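Search tips...

Drinking more water without nagging yourself

I was hopeless at this until July, when I started filling a jug at breakfast and leaving it by the kettle – if it's still full at lunch, I know why I've got a headache. Slice some cucumber in, it's lovely!
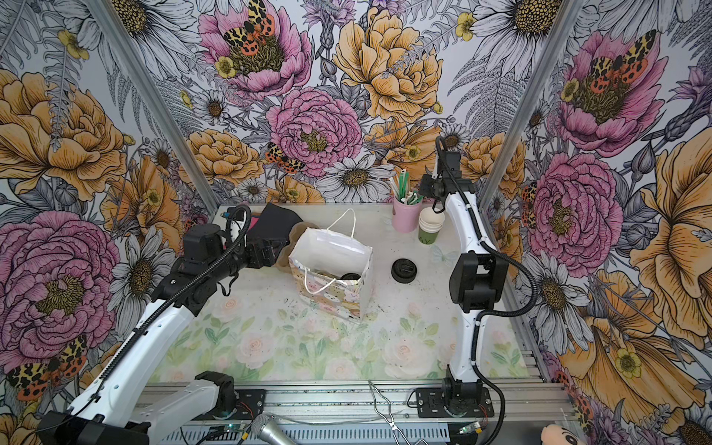

White gift bag on the rose-print tabletop

Have a glass before each cuppa too. I manage four most days (almost!).

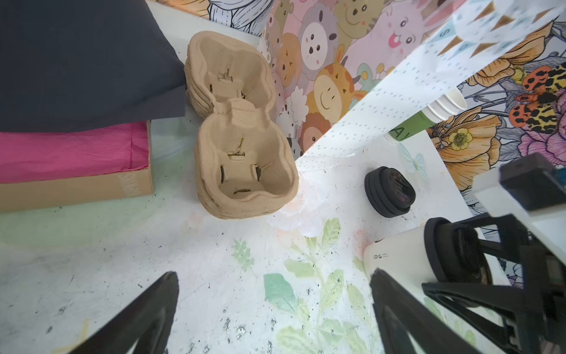 Cutting back on salt

Taste first, then squeeze lemon over it.

10 comments | 49 shares
© Ristedance | Contact | Back to top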